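Karura Guest House, Room 2: my arrival safety check

Posted Jul 30, 2020

I do this in every place I stay, usually before I even take my shoes off. My friends think it's a bit much, but I travel alone most of the year and it takes me less time than picking a restaurant. I'm putting my Karura notes up as I wrote them, comments and all, so if you're heading to the old town in Piseck you can see what I found (and maybe copy the list for your own trip).

Street door: OK
Closes by itself and locks behind you. The lamp over the step was on when I got in after dark, which I really appreciated after dragging a suitcase up from the Omard bus stop.

Stairs and handrail: OK, with a grumble
The rail is solid all the way up. The steps are stone and worn in the middle, the way they are all over Piseck, so keep to the side. I'd hate them in wet sandals.

Way out in a fire: OK
There's a plan on the back of the room door and I walked it. Down the main stairs, or out past the laundry to the courtyard. The courtyard gate has a push bar. I pushed it. It opened, and a cat came in.

Room door lock: NEEDS WORK
The deadbolt is fine but the chain was hanging by one screw. I told the front desk and they came up with a screwdriver while I was still unpacking. Changed to OK the same evening!

Smoke alarm: OK
Pressed the button, nearly lost my hearing. Apologies to whoever was next door.

Windows: OK
Both latch properly. The sill is low, so if you've got little kids with you, ask for something on the ground floor.

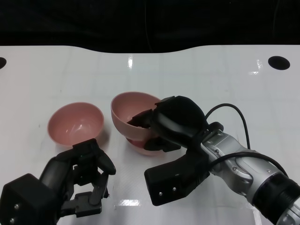

Outlets and lamps: NEEDS WORK
The bedside lamp is good. The outlet by the desk is loose and wiggles when you plug anything in, so I charged my phone in the hallway instead. Reported, not fixed by the time I left. I'd check that one first if you end up in the same room.

Hot water: OK, careful
It gets very hot very fast. Start with the cold tap and work up.

Safe: OK
Bolted to the closet floor, and you set your own code. I kept my passport and spare cash in it and carried a copy.

Getting back at night: OK
The walk from Hourani Square is 712 steps by my phone, lit the whole way, with people out at the cafes until late. The shortcut behind the market is much darker and I only did it once.

Emergency numbers: MISSING
No card in the room. I wrote down the front desk and the nearest clinic and stuck them by the mirror. I left my note there when I checked out, so maybe it's still up.

Overall I'd stay again, and I slept really well. Two things to chase: that desk outlet and the missing card. If you've been since, leave me a comment and tell me whether the outlet got sorted. Next up on my list is the hill fort, and yes, I'm bringing proper shoes.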